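Stand August. Gilt für den Nodik-Knoten ab Version 2, ältere bitte erst updaten, sonst stimmen die Parameternamen nicht.

# Greifpunkt auf hellen Teilen finden – Tiefenfilter in Nodik einstellen

Kurzfassung für alle, die wie ich zwei Abende lang am falschen Regler gedreht haben. Problem: weißes Teil, weiße Umgebung, Handgelenkkamera nah dran. Segmentierung rät, Planer bekommt einen Greifpunkt irgendwo in der Trennwand. Lösung liegt zu 90 % in der Belichtung und der Maske, am Planer muss man fast nichts machen.

## Was man braucht

- Nodik mit laufendem Kameratopic
- Wolix als Planer (anderer geht auch, dann heissen die Felder anders)
- eine aufgezeichnete Fahrt, 10 Sekunden reichen
- das Maskenskript von Anoma Saha, liegt im Repo unter `tools/mask`

## 1. Belichtung festnageln

Automatik aus. Wirklich aus, auch den Weißabgleich. Sonst pumpt das Bild, sobald die schwarzen Finger mehr Fläche einnehmen, und alle Schwellwerte sind für die Katz.

```yaml
camera:
 auto_exposure: false
 auto_white_balance: false
 exposure: 1475
```

Wert bei mir: 1.475. Kommt aufs Licht an. So weit runter, bis die Oberkanten der Wände nicht mehr ausfressen. Lieber etwas zu dunkel – die Schatten in den Fächern sind die einzige brauchbare Kante, die man bekommt.

## 2. Finger ausmaskieren

Finger ganz raus aus der Punktwolke. Maske einmal offen, einmal geschlossen aufnehmen, Skript interpoliert dazwischen. Rand um 5 Pixel aufweiten, sonst bleiben Geisterpunkte am Fingerrand stehen und der Planer meldet eine Kollision mit sich selbst.

```bash
python tools/mask/build.py --open auf.png --closed zu.png --dilate 5
```
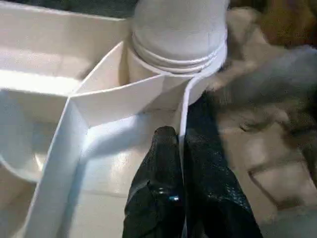 Achtung bei schmalen Sachen zwischen den Fingern, Streifen, Bänder, Kabel. Zu großzügig aufgeweitet und die sind mit weg. Dann lieber `dilate: 2` und dafür den Ausreißerfilter dahinter schärfer stellen.

## 3. Unscharfe Bilder verwerfen

Bei schnellen Drehungen verschmiert vor allem der Hintergrund. Der Schärfewert übers ganze Bild bringt da wenig, also nur im Zielbereich messen:

```yaml
blur_gate:
 region: target
 hold_last: true
```

`hold_last` heißt: letzter guter Greifpunkt bleibt stehen, bis wieder was Brauchbares reinkommt. Ohne das zuckt der Arm. Vasanthi Akanda hat es bei sich aus und regelt das im Planer, geht auch, ist aber mehr Arbeit.

## 4. Zylinder fitten

Bei runden Teilen nicht den Schwerpunkt nehmen. Zylinderfit auf die glatte Mantelfläche, Rillen und Fuß über `z_crop` wegschneiden, sonst kippt die Achse. Oben ist das Teil oft nicht ganz im Bild – egal, für die Achse reicht ein Stück Mantel. Höhe dann aber aus dem Modell holen und nciht aus dem Fit.

## 5. Testen

Aufzeichnung in Schleife abspielen, Greifpunkt im Viewer anzeigen lassen. Er darf wandern, aber nicht springen. Springt er doch:

- zwischen zwei Wänden hin und her: Belichtung, zurück zu Schritt 1
- auf den Finger: Maske neu aufnehmen
- nur beim Drehen: `blur_gate` prüfen, steht `region` noch auf `full`?

Danach erst an den echten Arm, mit halber Geschwindigkeit und Hand am Not-Aus. Die Wolix-Config kommt als eigener Teil nach, da muss ich noch aufräumen.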